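Joningate Supper Club
Minutes of the planning meeting, May 2019

Present: Mireille Vidal (chair), Pei-shan Chung, Afroza Gamage, Rafsan Paul (minutes)
Apologies: Shanthi Sivakumar

1. Minutes of the last meeting
Agreed with one correction. Under item 3, "Elow" should read "Chowdhury". The deposit was paid to Chowdhury.
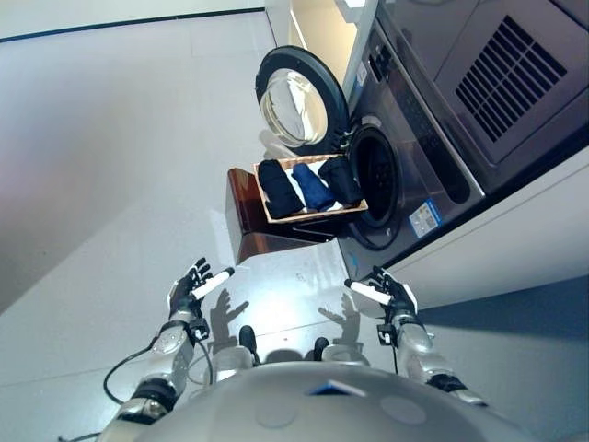 Rafsan Paul

2. Restaurant visits
PC reported on the visit to Skerkasau. Starters were served promptly. The lentil soup was judged under-salted by most of the party. The lamb with apricots was good and portions were large. The vegetarian choice was limited to two mains, one of them an omelette. The bill came to £423 with service included. PC to write up the visit for the newsletter.

AG had eaten at Elow at her own expense. The set lunch has been reduced to two courses at the same price. She did not recommend a group booking until the evening menu is known.

3. June dinner
Chowdhury has confirmed the upstairs room. The room is licensed for 96 and the club will have sole use of it. The kitchen asks for main course choices in advance, with allergies listed separately.

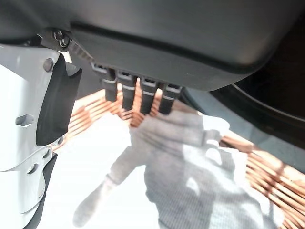

The menu offered is a choice of 4 mains: chicken dhansak, king prawn bhuna, lamb chop and aubergine with tamarind. MV asked whether the dhansak could be served medium, as last year's was thought too sweet. RP to ask. Rice and naan will be shared by table. Wine is not included and corkage is payable per bottle.

4. Mailing list
The list stands at 106 names. Several addresses are returning messages. AG proposed removing any that fail twice. Agreed. 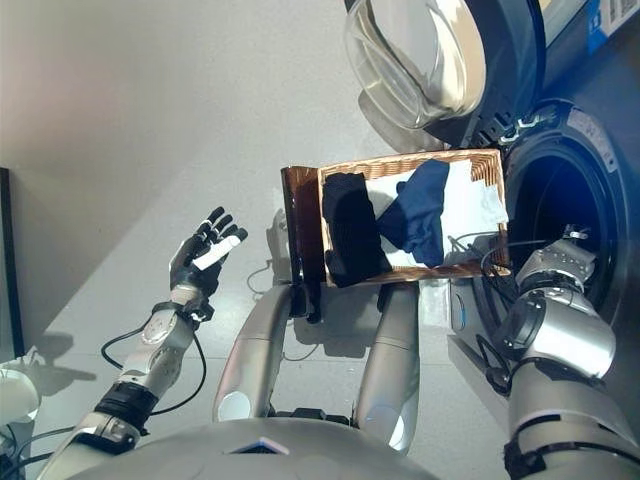

SS had asked by email that dietary needs be kept on the same list. This was discussed and deferred until she can attend. In the meantime PC will continue to hold them on paper.

5. Any other business
MV has been asked for a lunch venue with step-free access. Skerkasau has two steps at the door and a portable ramp on request. Elow to be checked by AG.

Next meeting: after the June dinner, date to be sent by email.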